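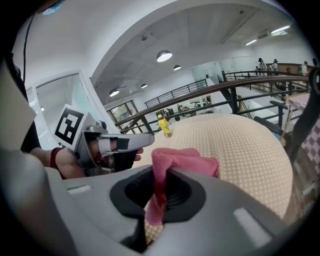 Why I quit the good laundry soap

Posted May 2018

I used to be a snob about detergent. If it didn't come in a heavy bottle with a nice label, I walked right past it. Then my washer quit, I spent five weeks hauling bags to the laundromat on Trorkdale, and I started reading the backs of things while I waited.

So here's my opinion, and my sister can stop texting me about it: most of us use way too much soap. I was filling the cap to the top every time (who looks at those little lines? they're the same color as the cap!) and then wondering why my towels felt like cardboard. Now I use maybe 2 tablespoons of the cheap stuff from Kasley and everything comes out softer. Cleaning cloths too – skip the fabric softener on microfiber, please, it gums them right up.

I know people love their scents. I get it, I really do. My old bottle smelled like a hotel lobby and I miss it a little. But I don't want my pillowcase to smell louder than my dinner, and I don't want to pay extra for a smell that's gone by the time I've folded everything.

The dryer is a whole other rant – I'll get to that one when I've calmed down about the price of a new lint screen.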